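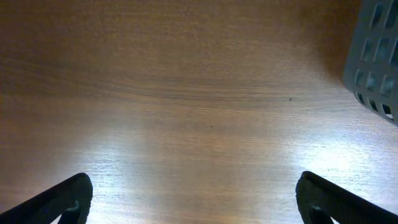
Robot Learning Laboratory, Handout 4
Recording demonstrations by remote control
Instructor: Gertraud Eder
Laboratory assistant: Khrystyna Kuzmenko
Version of 28 November 2022

4.1 Two ways of showing

In Handout 3 you moved the arm with your own hands. This is called kinesthetic teaching. The joints are made soft, you lead the arm, and the robot stores the joint angles. The weak point is that your hands and sleeves come into the camera view, and the learned policy may depend on them.

Today we use the leader arm. You hold the small arm at the desk and the large arm follows. The view stays free of hands, but you lose the feeling of contact. Most students press too hard on the table during their first attempts.

4.2 What is stored

One demonstration is called an episode. Each episode contains:
wrist camera images, 15 per second
joint angles of the follower arm
gripper opening, from 0 (closed) to 1 (open)
the text of the task

An episode of 20 seconds therefore has 300 images.

4.3 Procedure

Start with the gripper open and both fingers visible in the wrist view.
Wait one second before the first movement.
Move slowly, and do not stop in the middle of the way to think. The policy will learn the stop also.
After release, lift the gripper straight up and open it fully.
Press the pedal to save. If you made a mistake, discard the episode and begin again.

4.4 Light

A polished table reflects the lamps. Where the wood looks almost white in the wrist view, a pale object can be difficult to find. Do not remove all reflections. Record part of your episodes with the blinds open and part with the blinds closed, and write this in the log.

4.5 Homework

Read the Dirari report, sections 2 and 3. The set from July has 134 episodes. Choose five of them and mark the image in which the fingers first touch the object. Explain in one paragraph why this moment is harder to see with the leader arm than with kinesthetic teaching.

Please send your answers to Khrystyna before the next laboratory.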